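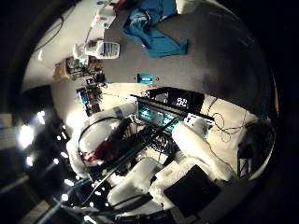

Itari tracker – ticket 1529
Component: policy-eval / wrist view
Type: Regression in reported result
Opened by: Zineb Erraji
Assigned to: Juraj Hrubý
Status: Closed, fix merged, rerun complete

Summary

The dropout ablation for the cloth pickup policy does not reproduce. In June the policy trained with wrist-view dropout beat the baseline on held-out layouts by a wide margin. With the current evaluation branch the two policies score the same, and on some layouts the baseline is ahead. The checkpoints are the same files. I compared hashes before opening this.

Environment

Evaluation host: Mösli
Training host: Trustitano (not involved, listed for completeness)
Layout set: held-out, 80 layouts
Seeds: 3
Wrist view: fisheye, full circle kept, no rectification before the encoder
Static view: unchanged since June

Steps to reproduce

Check out the current evaluation branch.
Load the baseline checkpoint and the dropout checkpoint from the June folder.
Run the held-out set with all seeds, reset order fixed.
Compare success rate per layout.

Expected: the dropout policy keeps its lead on layouts where an arm segment covers part of the work surface in the wrist view.
Observed: no lead. The dropout policy hesitates above the cloth, backs off, and times out. The baseline closes early but sometimes gets a fold anyway.

Comment, Z. Erraji

Some background for whoever picks this up. The method drops the wrist stream at random during training, a whole chunk of time steps at once, and replaces it with a learned token. The point is to stop the policy from leaning on one view when that view is bad. The wrist view here is often bad. The padded sleeves take up most of the lower half, cables run between them, and the gray surface is bent into a bowl by the lens. The cloth ends up near the top of the surface, where a few pixels cover a lot of distance. So a policy that trusts the wrist view all the time should do worse, and in June it did.

What I have ruled out so far: checkpoint mixup, changed success threshold, changed timeout, changed cloth. The gripper was recalibrated between the two runs, but going back to the old calibration file makes no difference.

Comment, J. Hrubý

Please attach the per-step token usage for one failed trial. If the learned token shows up at evaluation time at all, that is the bug. It should never be used outside training unless the stream is missing.

Comment, Z. Erraji

Attached. The token is used. Not on every step, but it comes in bursts, mostly in the second half of the trial. The baseline has no token, so in the same situation it gets the last good image again.

Comment, J. Hrubý

Then the loader thinks frames are missing. Two candidates:

a) Frames really are late and the freshness check is correct.
b) Frames are fine and the freshness check is wrong.

Run the stream recorder next to the policy for one full trial and compare counts. Do not run it on the same process as last time, it shares a lock with the logger and will give you (a) whether or not it is true.

Comment, Z. Erraji

Ran it as a separate process. The recorder wrote 1680 frames for the trial with no gaps in the sequence numbers. The loader rejected a large part of them as stale. So (b), or something between the recorder and the loader.

I also looked at the saved frames by eye. Content is normal. The teal cloth, the white jug on its side and the small teal box are all easy to tell apart from the gray surface. Nothing in there that should confuse the encoder.

Comment, J. Hrubý

Content was never my worry, but thanks. Look at the timestamps. The freshness check compares the frame stamp with the controller clock. The evaluation branch moved to the new transport, and as far as I remember that one stamps on receipt at the bridge while the old one stamped on capture. If the bridge and the controller drift apart, the difference grows during a trial. That would fit the bursts in the second half.

Comment, Z. Erraji

Confirmed. Offset between bridge clock and controller clock is small at reset and grows steadily until it passes the staleness limit. After that, acceptance depends on jitter, which explains why it is bursts and not a clean cut. Sync on Mösli was switched off by the image update and never switched back on.

One more finding, and I think this matters for the paper. The June run was not fully clean either. I went through the old logs and the token appears there too, in a few trials, for single steps. Success in those trials is no different from the rest as far as I can tell, but the text says the token is never used at evaluation. That sentence is wrong as written.

Comment, J. Hrubý

Agreed on the sentence. Change it to say what was measured, and put the token rate per trial in the appendix table.

Fix, in this order:

1. Turn clock sync back on and make the evaluation script refuse to start without it.
2. Stamp at capture again. The bridge stamp can stay as a second field.
3. Log the token rate in the trial header, not only in the debug output.
4. Rerun both policies on the full held-out set.

Do not raise the staleness limit. Brernuder did that on their copy of the branch and it hides the problem – the policy then acts on old images and you get late closes instead of timeouts.

Comment, Z. Erraji

All four done. Merged to the evaluation branch on Sunday, September 29, 2024.

Rerun result: token rate is zero in every trial for the dropout policy. The lead over the baseline is back. It is smaller than in June on layouts where the cloth lies flat and open, and the same as in June on layouts where an arm segment hides part of it. I would not read much into the flat-cloth difference with this number of seeds.

The baseline changed too. It had been getting repeated old images and now gets current ones, so its early closes are mostly gone. The broken run should not be quoted for either policy.

Comment, J. Hrubý

Mark the broken run as invalid in the results folder but leave the files. Open a separate ticket for the flat-cloth layouts if you want more seeds there. Closing this one.

Linked tickets: clock sync missing after image update (Mösli); appendix table, token rate per trial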